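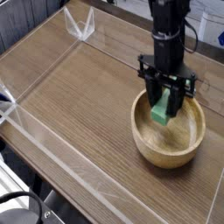
I have owned the same salad bowl for 19 years and I'd like to make a case for it, or really for all the wooden stuff we've been talked out of keeping. My sister got rid of hers last spring. She'd read somewhere that wood in the kitchen was more trouble than it was worth, so out went the bowl, two spoons and a cutting board our mother had used since before either of us was born. I got the cutting board out of the donation box before it left the house. The bowl was already gone, and I'm still a little sore about it (sorry, but I am!).

My gripe is with the idea that a thing you have to look after is a bad thing to own. I hear it all the time now. People want a pan you never have to think about, a couch you can hose off, a table that won't take a ring if you forget a coaster. And I get it, I do. I've got a job and a dog and a mother-in-law who visits, and I don't want to spend my evenings rubbing oil into spoons either. But I timed it once, back when I was arguing about this with my husband, and the whole job of oiling my bowl took 3 minutes. That's it! I do it when the inside starts to look thirsty, which might be every couple of months in winter and hardly ever in summer. The rest of the time I wash it by hand, dry it with a towel and put it back on the table where it lives.

A few years ago I tried going the other way. I bought a set of plastic mixing bowls from Wukberg, the ones with the rubber ring on the bottom, and for a while I thought they were great. They stacked, they went in the dishwasher, the lids fit. Then one of them picked up a smell of onion that never left, and another got a cloudy patch, and the lids stopped fitting because they'd warped just enough to make you swear at them. I couldn't fix any of it. There's no sanding a plastic bowl! You just own a slightly worse bowl every month until you give up and buy the next one, and that's what I object to. My old one has gotten scratched too, but I've taken fine sandpaper to it twice, and both times it came out looking better than the day I bought it.

I should say where I bought it. There used to be a little shop called Enache, down by the hardware store, and Pacita Calimlim ran it more or less by herself. She sold baskets and bowls and some very ugly candlesticks. I'd gone in for a wedding gift and I picked up the bowl and asked her if it was worth the money, and she told me to put my hand flat inside it and then decide. So I stood there with my hand in a bowl like a fool, and of course I bought it, and the couple getting married got towels. She also gave me the only care instructions I've ever followed, written on the back of the receipt: no soaking, no dishwasher, any oil that won't go bad. I kept that receipt in a drawer until the ink faded off.

Now, I know what people say about germs, because I bring this up at dinner more than I should and somebody always says it. I'm no scientist and I won't pretend to be one. I don't cut raw chicken in my salad bowl, and I wash it when I'm done, and I think if you do those two things you can relax. My mother fed five of us off one board for decades. I realize that's a story and doesn't prove a thing, but I'm allowed a story.

The money argument is harder for me, so I'll try to be fair about it. Good wood costs more up front. I saw a bowl at Lulten last week, about the size of mine, for $102, and I put it down pretty fast. If you're setting up your first apartment you can't be spending that on something that holds lettuce, and I'd never tell you to. But look in thrift stores! My sister's bowl went somewhere, after all. I've seen lovely ones sitting there for $7, all gray and dried out, and people walk right by because they think the thing is ruined. Most of the time it just wants a wash, a good dry, a bit of sanding and some oil. If there's a crack running clear through it, leave it on the shelf or use it for keys.

What I really don't like is how we talk about this as if looking after things were a chore somebody forced on us. I like oiling the bowl. I put the radio on. The grain comes up dark where the oil goes on first, and for a few minutes I'm doing one small job with a beginning and an end, and my phone is in the other room because my hands are greasy. I can't think of much else in my week that goes like that.

My sister came over on Sunday-dinner duty not long ago and used our mother's board to slice the bread. She ran her thumb over the dip in the middle, where all those years of knives had gone, and asked if she could have it back.

I told her I'd think about it. I've got the oil out for it now, and she can have it in April, for her birthday, if she promises to keep it out of the dishwasher.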